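5.3 Setting up the two-arm threading task

Section 5.3 covers the configuration of the Wovero planner for bead and block threading with both arms. It assumes that both arms have been homed and that the hand-eye calibration in section 4 has passed. The task file used throughout is thread_cord.task, supplied with the Sendow controller package.

Caution: Keep hands and loose clothing out of the shared workspace whenever the planner status reads ARMED. Both grippers may move at the same time.

5.3.1 Defining the shared workspace

1. Open the Cell tab and select Shared volume.

2. Set the centre of the volume to the point where the two grippers meet. Jog both arms until the fingers face each other with a narrow gap between them, then press Store. The block to be threaded is presented in this gap, with the cord running to it across the table top.

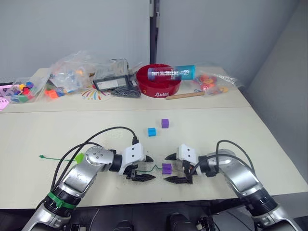

3. Set the edge length of the volume to 200 mm. A larger value is accepted, but the planner will then lock one arm out for longer while the other is moving.

4. Mark the rear table as a keep-out zone. The zone must include the full height of any bowls, bags or boxes stored on it.

5. Press Check. If the message "Volume not reachable by both arms" appears, return to step 2 and store a point closer to the mid-line.

Note: Spare blocks may be left on the front table. The detector treats every block outside the shared volume as an obstacle until it is selected as a target.

5.3.2 Assigning roles to the arms

1. In the Roles tab, set one arm to HOLD and the other to FEED. The HOLD arm keeps the block still. The FEED arm handles the cord.

2. Set the force limit for HOLD to 8 N. Do not raise it to cure slipping. Check the finger pads first.

3. Set Hand-over to Manual for the first run. Automatic hand-over should be turned on only after the wrist view has been checked as described below.

5.3.3 Checking the wrist view

The wrist camera supplies the hole position and the cord direction. The head camera is used for coarse block detection only and has no part in the final alignment.

1. Select the wrist camera stream and set the exposure time to 400 (units of 10 microseconds).

2. Load a block and grip it. The hole must be in clear view, and the cord must be visible between the block and the fingers holding it. With the blue star block, the round hole is in the lower face and the green cord leaves it towards the lower pair of fingers. 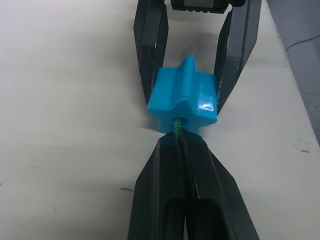 3. Turn on the Hole overlay. The ring should follow the rim of the hole. If it settles on a glare spot, lower the exposure in small steps and repeat.

4. Turn on the Cord overlay. The line should follow the cord from the hole to the point where it passes between the fingers. A patterned cord can split the line into short pieces. Increase Merge distance until a single line is drawn.

5. Press Save view. The settings are stored per block type.

Note: Marks on the table top can be picked up as false holes. Limit the search to the block outline with the option Mask to target.

5.3.4 Error codes

E42: Cord lost. The Cord overlay has returned no line. Open the FEED gripper by hand control, reseat the cord and restart from the last saved step.

E43: Role conflict. Both arms are set to HOLD. Correct the setting in the Roles tab.

E47: Keep-out breach. The planned path enters the rear table zone. Check the height entered in 5.3.1, step 4.

Section revised by Berkay Kaplan, Friday, January 30, 2026. Applies to planner build 42 and later.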